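# First small arm for a sorting table - what should I budget for?

**flanmont_shed**
November 30, 2023

Hi all! I run a little after-school maker club and we've finally got the go-ahead to buy one small robot arm. I'm so excited I can hardly sleep. We have $700 to spend and I'd like the kids to start with colour sorting, red cubes to one dish and blue to the other, all out of one metal tray.
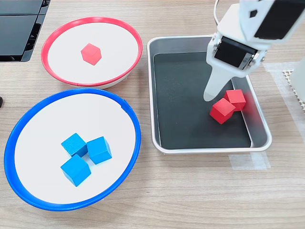

I've been looking at the Zatis kit, which comes in under budget but leaves almost nothing for extras. There's also a Pirnska bundle at $2,227 that would mean waiting for next year's grant. Is the cheap one enough to learn on? And what do people forget to put in the budget? We have a laptop already, plus a solid table, and I'm fairly handy with a screwdriver.

**Rajput**

Go for the small one, you'll have a ball with it! I'd hold back part of your $700 though. Spare servos first - buy them with the arm, because shipping on a single motor later is painful. Then a proper power supply, a couple of clamps and a mat or base plate so the arm stays put. The dishes, tray and cubes can come from a dollar store or a craft bin, and matte paint is kinder to a camera than gloss.

Ours came to $493 all up in October, with tax, and that included three spare servos. Check whether the gripper is in the kit price too. Some sellers list it separately, and I very nearly missed that.

For a first goal, pick something the kids can check at a glance: all the reds on the red plate, all the blues on the blue one, tray empty. Then mix everything up and go again!
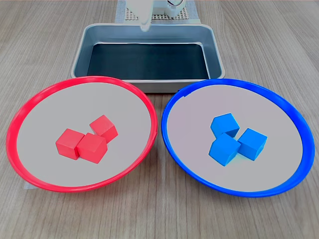 **pinecone_77**

I'd wait for the Pirnska. Cheap arms are wobbly and you'll want to upgrade anyway.

**Rajput**

Fair enough if the grant is certain, but that's a long time for a keen group to sit around. A bit of wobble is fine with chunky cubes. flanmont_shed, ask the seller how long they'll stock parts before you order.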